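Chapter 4
Sorting and Grouping Solid Shapes
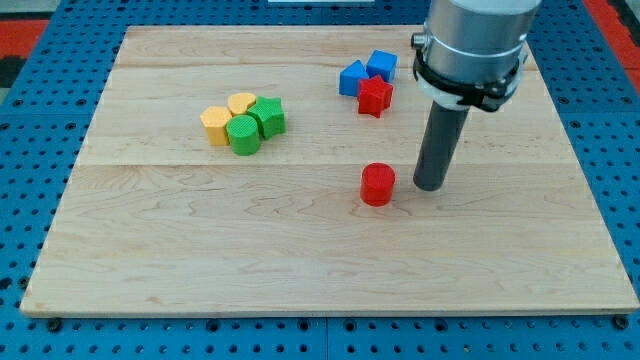 Children handle solid objects long before they learn the names for them. A child entering the first year of school has stacked cups, rolled balls and fitted lids onto jars, and has formed ideas about which things roll, which things stand and which things fit together. The purpose of this chapter is to show how a teacher may build on that experience through planned work with shape blocks.

The chapter treats sorting as an activity in its own right. A set of blocks may be sorted by color, by the outline of the top face, by height or by the feel of the surface. Each choice is a rule, and the child should be asked to state the rule aloud before moving any block. A yellow heart and a yellow block with six sides belong together under one rule and are separated under another. A green cylinder may join either group, or neither, depending on the question asked.

The classroom material in Sections 4.2 and 4.3 is drawn from the Halton trials, in which 167 children worked in pairs at a flat board. Periklis Sotiropoulos, who planned the trials, allowed 40 minutes for each session and asked teachers to keep the number of blocks small. Pairs who began with a crowded board tended to sort by color alone and seldom looked for a second rule.

Teachers should note the difference between a flat shape and a solid one. The word "circle" describes the top of a cylinder but does not describe the cylinder. This distinction is introduced in Section 4.1 and is used in every exercise that follows.

Before You Begin

Review the terms face, edge and corner from Chapter 3. Each pair of students will need a board or other level surface, a small set of blocks and a sheet of plain paper on which to record the rules they have used.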